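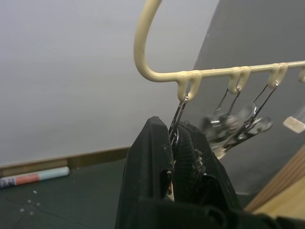

Metal clips on a coated wire rack

How to Get Thank-You Cards Done After a Child's Party

We hosted my daughter's party in May, and the cards went out nine days later. This is the order I work in now.

1. Write the list while gifts are being opened. My friend Tove Ásgeirsdóttir sat next to the pile and wrote down the giver and the gift on one line each. Tape the list inside a kitchen cabinet that evening.

2. Cut the cards. I buy plain card stock in a pack of 50 sheets and fold each sheet in half. Envelopes should be on the table before you cut anything – odd sizes cost more to mail.
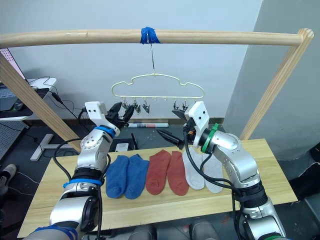 3. Let your child paint the fronts. Use washable paint and very little water, and do one color per sitting. Wet cards curl if you stack them, so hang them up. A hanger with six little clips along its straight bottom edge, hooked over a wooden rod, takes a batch of six. Leave them overnight.

4. Write the inside yourself. Two sentences are enough: name the gift, then say something your child did with it. "Thank you for the farm puzzle. She has lost the goat twice already."
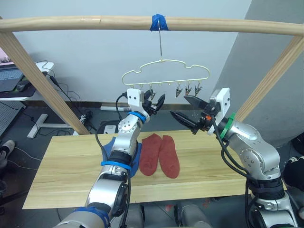 Do I need to send a card to someone who came but didn't bring a gift?
I do. Thank them for coming and mention something from the day.

5. Address everything in one go. I write the envelopes after bedtime, with the Arnardóttir cousins first because there are so many of them. Cross each name off as you seal it.

6. Mail them together. Keep two blank cards back for gifts that turn up late.

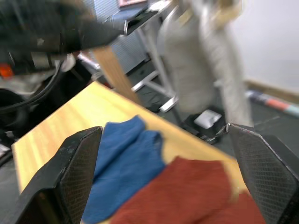 Blue and rust-red cloths on a wooden tabletop

Leftover card stock goes in a flat folder. Ours is already half used up on get-well cards.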